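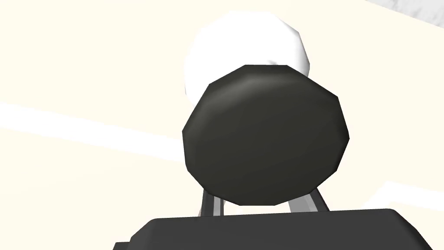

Practice kitchens, and who should pay for them

Enikő Takács has been sold a lot of software, and she has a way of listening to a pitch with her pen capped. She kept it capped for most of our talk about Parisi, the simulated-home package that Trukeck now offers to small robotics shops by subscription.

Parisi gives a customer a set of computer-made rooms and a gripper arm to work in them. The customer's control software sees what a camera near the hand would see, and sends back moves. Takács, who buys tools for a shop that builds arms for assisted living, took a trial seat in January and renewed it once. She doesn't expect to renew it again.

"It's fine," she said. "I want to be clear that it's fine. I'm just not sure fine is what they're charging for."

Her first complaint is with the objects. Round things in Parisi are built from flat sides, and up close to the gripper the corners show. Takács put one item on her screen, a dark round end with a white body behind it, and asked me what I thought it was. I said a bottle, maybe. She said maybe was her answer too.

"The face on that thing has 12 sides, give or take whatever's hidden," she said. "A real cap rolls. Does this one roll, or does it sit down on a flat? If my software learns to count on the flat, I've paid money to teach it something wrong."

I put that to the vendor's written materials, which say that contact shapes are handled separately from what is drawn. Takács had read the same page. She would like to see the contact shapes. The trial seat doesn't show them, and the next tier up does.

That tier is where the pen came uncapped. The basic plan allows 2 rooms and 100 saved runs a month. Her team used up the runs in 5 working days. After that they could still run the arm, but they couldn't keep the results, and as she put it, a test you can't keep is a screensaver.

She looked at other options. Allumeck sells a package aimed at warehouses, with shelves and bins and very little that looks like anyone's home. Faniteck will build rooms to order, and quoted her a price she wouldn't repeat. "So Parisi wins by being the one that's left," she said. "That's not a great slogan."

What does she like? She thought about it for longer than I expected. The rooms, she said, have more in them than they need to. There is molding where the walls meet the ceiling, and there's speckle on the gray surfaces. A camera that gets turned the wrong way still has something to look at. 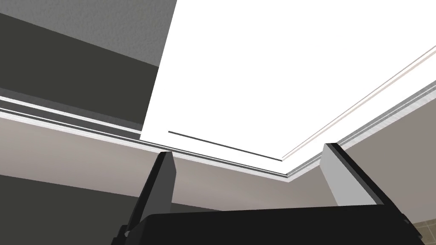

Looking up past the fingers in a Parisi room, toward the molding at the corner.

"I'll give them that," she said. "When an arm gets lost, it doesn't get lost facing the nice part of the room. You want to know what your software does when all it has is a big white panel and a corner."

But she isn't sold on the light, which she finds too even and too kind. Her customers live with low sun through blinds and a lamp with the wrong bulb in it. Parisi has a lighting menu, and she has tried the settings on it. "Bright, less bright, and a little yellow," she said.

I asked whether any of her team's time in the package had carried over to a real arm on a real counter. She said she couldn't tell me, and that she didn't trust anyone who could tell me after so short a time. They changed the grip software twice during the trial. They also changed the finger pads on the bench arm. If the bench arm does better now, she has three things to thank and no way to split the credit.

"The sales call had a chart," she said. "I asked what was on the bottom axis and they said they'd get back to me."

Had they?

"It's November."

She would pay for a plan with one room, open contact shapes and no limit on saved runs, and has told Trukeck so in writing. The reply thanked her for her interest in the higher tier. Her seat runs to the end of the month, and her team is using it to practice reaching for things near the edge of a surface, where a miss on the bench means somebody gets a broom.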